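Mollum is looking for musicians and sound artists: open call for our next run of residencies and a cassette series

Mollum is a small label for ambient, drone and slow electronic music, and for the odd things that sit next door to those (tape collage, prepared zither, a choir recorded in a grain silo, we've put out all of them and would do it again). We have been going long enough now that people write to us every week asking how to send a demo, and we've never had a good answer. So we are opening the door properly this time, and we'd love to hear from you!

We are calling for proposals for new recordings. The chosen artists will each come and stay at Nelard, the old school building where we have our studio, for 8 nights in May, and the music that gets made there will come out on cassette and as a download in an edition we are calling the Bisht series. Each tape will be made in a run of 50 copies. We know that is a small number. We like it that way, and we like that you can write to nearly everyone who bought one.

What we offer

A fee of 500 euros for each artist or duo, paid on arrival so that you aren't out of pocket while you're with us. Travel is covered separately, within reason, and if you're coming from far away please say so early and we'll work it out together. You get a bedroom of your own with a desk by the window, the run of the kitchen, and the studio from ten in the morning until you can't stay awake any longer. Devendra Kushwaha, our engineer, is there every afternoon and will help as much or as little as you like. Some people want him at the desk the whole time and some people only want him to show them where the patch leads live, and he's happy either way.

The studio has two tape machines, an upright piano that holds its tuning better than it should, a harmonium, a spring reverb that Arūnas Petrauskas built for us, and a decent pair of monitors. The hallway downstairs has a long, soft echo that has ended up on nearly every record we've made. If your work needs something big or unusual, ask. We can borrow a good deal from friends in town. 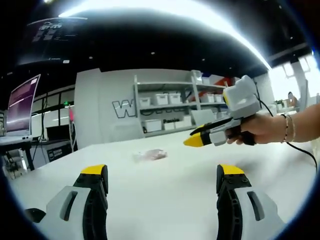
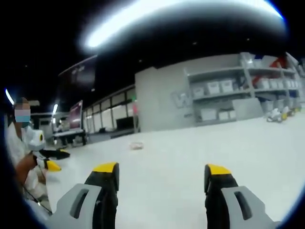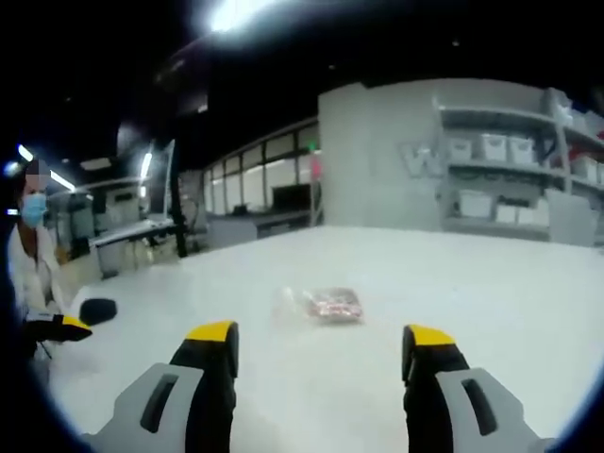

Mollum Newsletter, no. 8

Who can apply

Anyone over eighteen, from anywhere. You don't need to have released a record before, and you don't need a press page or a manager or a nice photo. Duos are welcome, but we can't take bigger groups this time, as there are only so many beds. If you've sent us music before and didn't hear back, please do try again. We were behind on our mail for a very long while and some good things slipped past us, and we're sorry about that.

We are most curious about people who work slowly and who have an idea they have been carrying around without the time or the room to try it. It can be very loosely formed. Genivaldo Queiroz came to us with a page of notes about ferry engines and went home with the record that became Rindeo, which is still the one people ask us about most. He would tell you himself that hardly any of the notes survived the first evening.

What to send

Up to 2 pieces of music or sound, finished or not, as links we can stream. Please don't attach the files, our inbox is a fragile thing.

A page or so on what you'd like to do while you're here. Write it the way you'd tell a friend about it over dinner. If you'd rather record yourself talking, that's fine too.

A few lines about you, where you live, and whether anything would make the stay easier: food, stairs (the bedrooms are up one flight, the studio is on the ground floor), a companion or a carer, working hours, anything at all. None of it counts against you.

Applications can be in English, Estonian, Lithuanian or Portuguese.

How we choose

Indrek Kuusk and Indrek Urbonaitė listen to everything that comes in, all the way through, and make a long list. (Yes, two Indreks. Put a surname in your email if you're writing to one of them in particular.) Then the rest of us sit down with the long list and a pot of soup and talk it over until we agree. Everyone who applies will get a reply, and if you'd like a few words on what we heard in your music, say so in your email and we'll write them.

The recordings stay yours. We ask for the cassette run and the download, and after that you're free to take the music anywhere you please. Download income is split evenly between you and the label once the tapes are paid for.

Send your application to the Mollum office by email with the word Bisht in the subject line. We close the call at midnight on the last day of the month before the residencies begin, and late entries will be kept for the next round. Questions before then are very welcome, and Arūnas answers most of them in the evenings, after eight.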